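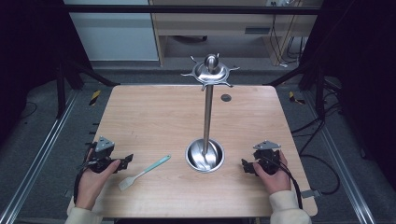
Mending before melting: a talk with Chandrasekhar Unnithan

2020-08-20

Most of what arrives at the Clirasby depot in Pluvville comes in carrier bags. Kettles, hairdryers, routers and old phones are tipped into cages by the gate, and until two years ago nearly all of it went straight to the shredder.

Chandrasekhar Unnithan runs the repair bench there. He trained as a television engineer and spent most of his working life at Shenoy, a chain of repair shops that closed its last branch before he moved across to waste. The council asked him to find out how much of the small electrical waste could be put back into use.

"The first thing I did was stop people throwing it," he says. "A toaster that goes into a cage from shoulder height is scrap, whatever it was before. We put in shelves and asked people to set things down."

In the first year the bench tested 3,000 items. Of those, 44 per cent worked again after a clean, a new fuse or a new lead. Unnithan had expected less.

"People assume a thing is dead when the plug is faulty. I had a vacuum cleaner last week with a sock in the hose. That was the whole fault."

The harder cases are products that can't be opened. He keeps a drawer of electric toothbrushes and earphones with glued cases, and says he has given up on most of them. Batteries are his main complaint. When a battery is sealed in, the cost of getting it out is more than the item will sell for, and a damaged one can catch fire in the lorry. The depot has had two such fires.

"I don't blame the buyer," he says. "You can't see glue from the outside of the box. I'd like it written on the label — can this be opened, yes or no."

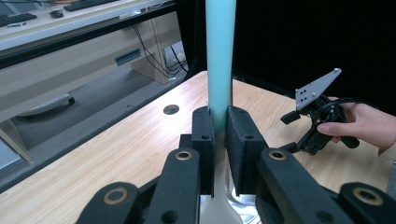

Photo: Clirasby

What can't be repaired goes to Cisovar, a recycler further up the coast, which separates the copper, aluminium and circuit boards. Plastics are more difficult. Black casings are often missed by the sorting machines and end up being burned, and Unnithan would rather see them taken off by hand before they leave Pluvville. At present he has no one to do it.

The bench has 6 staff, most of them part time. Repaired goods are safety tested and sold from a room beside the weighbridge, with a guarantee of 100 days. Returns are low, he says, and mostly kettles.

Money is the open question. Sales cover the rent and the parts but not the wages, and the council's grant is up for review in October. Unnithan has asked for it to be paid by the item repaired. At the moment the depot is paid by the tonne collected, so every mended radio brings the figure down.

"We get less for doing it properly," he says. "I've told them that at every meeting."

He would also like to take in larger goods, starting with washing machines, but the doorway to the workshop is too narrow and the floor slopes. A builder is due to look at both.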